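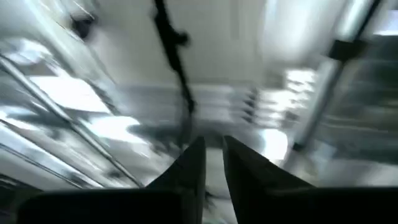 Truler Wrist View Gripper Kit

Item 1433. For school clubs and student teams

The Truler kit is a two-finger gripper with a small camera fixed at the wrist, sold to clubs that already have an arm. The fingers are matte black and taper to a narrow tip, and they stay in view at the bottom of the picture, so students can line up on a hanging cable or a shelf bar from the screen alone.

Fast moves will blur the picture. Teams doing cable work should slow the arm for the last part of the approach — the software has a speed limit setting for this.

In the box

Gripper base with fingers fitted
Wrist camera and lead
3 spare finger pairs
Mounting plate and screws
Printed club workbook

Used by

The Genimville robotics club has run the kit since February for its cable pickup task in the Cendance student challenge. Coach Tirta Sutanto starts new members on driving by hand and moves them to code after almost 500 practice grabs.

Fit and support

Fits Nyanda arms with the standard wrist plate. Older arms need adapter 1825, sold separately. Finger pairs swap with one hex key, included. Replacement tips are sold in pairs only.

Club orders placed before Jul 1, 2025 ship with the earlier workbook. The new one is a free download for all owners.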